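How to Line Up Shelves Before You Lock Them In

Last updated: March

Shelving units with adjustable tiers go out of level for simple reasons. The floor slopes, a clip sits one notch too low, or the back was fixed before the front was checked. Set the shelves in the order below and you should not have to take anything apart twice.

What you need: a short spirit level, a pencil, masking tape, a tape measure and a rubber mallet.

Start with the frame. Stand the unit where it will live and check it side to side, then front to back. Adjust the feet if it has them. If it doesn't, use plastic shims under the low corner and trim them later.

Empty the unit completely. Mark the height of each shelf on strips of masking tape, one strip per upright, measuring up from the foot each time. Measuring from the shelf below adds up small errors.

Fit the bottom shelf first, then the top. These two hold the uprights square. Leave the middle one until last, and do not tighten any screws yet.

Decide the middle height by what will go there. Take the tallest thing you plan to keep on that shelf and add 2 inches of hand room. Trays and other flat items need less, but you still want space to tip one up and slide it out.
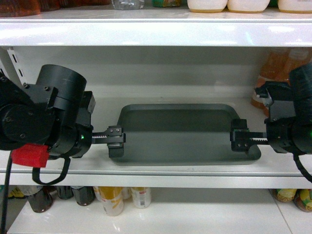
Vol. 3, No. 2

Put the level across the middle shelf near the front edge, then near the back. If the two readings differ, one clip is in the wrong hole. Count the holes up from the bottom on each upright and compare.

Now tighten, working diagonally from corner to corner. Give each screw a half turn at a time. Wait 10 minutes, check the level again and finish tightening – a unit on carpet will often settle a little.

Load heavy things low. Shelves sold under the Plorkon name use a push-in clip that needs a light tap with the mallet before it seats. With the older Makhubela uprights, the hook must point down.

If a shelf still rocks, fold a piece of card under the loose corner and leave it there.

Text by Seija Tikkanen. Clip notes by Unathi Mnguni.

Related
Fixing a tall unit to a plaster wall
Shelf liners: cutting and fitting
Replacing lost clips on Surkia units
Storing trays and baking sheets upright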